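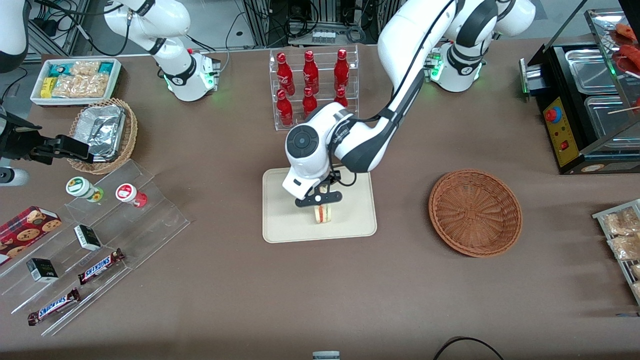

Figure 3. Left arm with the two-fingered gripper, holding a sandwich over the beige tray. The food warmer is at the right.

Publications > Manipulation > Conference papers > Section 4

4.2 Comparison of finger pads on soft food

In this section we compare the two pad types on the left arm, using the counter layout of Figure 3. The first type is the hard pad delivered with the gripper. The second is the soft pad molded by Panganiban, which we call P2. The arm, the controller and the closing speed were kept the same for both types, so the difference in the results should come only from the pad.

Each pad made 100 picks of a sandwich. A pick was counted as a success when the sandwich was released on the tray and the filling stayed between the breads. With the hard pad we obtained 64 successes, and with P2 we obtained 80. Most failures of the hard pad were of one kind: the bread was pressed too much at the edge and the filling moved to the other side. For P2 the typical failure was a late release, when the bread followed one finger during opening.

We also tried to lower the closing force for the hard pad. This reduced the pressing, but the sandwich then rotated during the transfer, and we did not continue with this setting. Packaged items, such as the chocolate bars on the stepped stand, are treated separately in Section 4.3, where the force limit is less critical.

Filed under: Grasping, Food handling, End effectors

Recent papers
Dalisay and Ignacio: Force limits for deformable items
Delaunay: Camera placement in the Kovlow counter cell
Lumanlan and Dela Peña: Controller delay in two-arm serving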